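住宅ローン借り換えシミュレーター「Rokus」を半年使ってみた感想

変動金利で借りている身としては、金利のニュースが出るたびに落ち着かない。去年の7月、勤め先の同僚に勧められて入れたのがArnelという会社の家計アプリ「Rokus」だ。月額900円。借り換えた場合の返済額と、金利が上がった場合の返済額を試算してくれるのが売りで、宣伝文句には「銀行に行く前に答えが出る」とある。

出ない、というのが半年たった私の感想である。

まず入力。残高、残り年数、現在の適用金利、返済方式を入れるところまでは早い。ところがボーナス返済を併用していると急に怪しくなる。うちは残り25年で、年2回のボーナス月に増額しているのだが、これを正しく反映させる画面が「詳細設定」のさらに奥にある。最初の一か月は気づかず、毎月均等の前提で出た数字を見て喜んでいた。妻に電卓で検算されて恥をかいた。

次に金利の前提。標準では今の金利が完済までずっと続く計算になっていて、上昇シナリオは自分で選ぶ必要がある。選べるのは「緩やか」「やや急」「急」の三つで、それぞれ何年目に何ポイント上がるのか、説明が見当たらない。問い合わせたら、社内モデルに基づくとの返事が来た。そのモデルを見せてほしくて聞いたのだが。

五年ルールと125%ルールの扱いも雑だと思う。返済額が五年据え置かれる間に利息の割合が増えていく、変動で借りている人間がいちばん知りたいところなのに、グラフは返済額の線が一本あるだけ。元金と利息の内訳は表に切り替えないと出てこない。その表も横に長くて、スマホだと右端まで指で何度も送ることになる。

良いところも書いておく。諸費用の欄はよくできている。保証料、事務手数料、登記費用、印紙代が別々に入れられて、繰り上げ返済の手数料まで足せる。金利差だけ見て得だと思っていた候補が、費用を入れたら40万円ほどの得が消えた、という経験は一度した。これだけは払った分の価値があった。

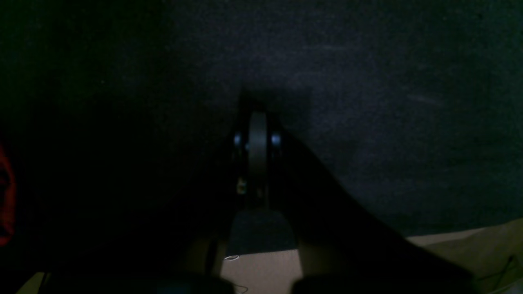 ただ、同じことは表計算ソフトでもできる。試しに自作の表とRokusを並べて動かしてみたところ、毎月均等の条件なら月々の返済額は円単位まで一致した。ボーナス併用にするとずれる。端数処理の違いだろうと見ているが、確かめる手段がない。

比較のためにEndemexの無料版も触った。こちらは広告が多くて見づらいかわり、金利の上げ幅を年ごとに手で入れられる。見た目はRokus、中身の自由度はEndemexという印象。Sachdevaの有料版も評判は聞くが、試用期間がなかったので見送った。

解説欄の監修者としてUmesh Kashyapという人の名前が載っている。文章は読みやすい。とはいえ、記事の末尾に必ず提携先の借り換え相談への案内がつくのはいただけない。月額を取ったうえで送客もするなら、試算結果の画面に出る「おすすめ」がどういう順番なのかくらいは書いてほしい。

1月6日に解約した。手続きは設定画面から二回押すだけで、引き止めもなかった。諸費用の欄を目当てに一か月だけ契約し、数字を控えてやめるという使い方なら勧められる。金利が動くたびに眺めるつもりの人は、返済予定表を銀行から取り寄せて自分で表を作ったほうがいいと思う。

評価は五点満点で二点。諸費用の欄に一点半、解約のしやすさに半点。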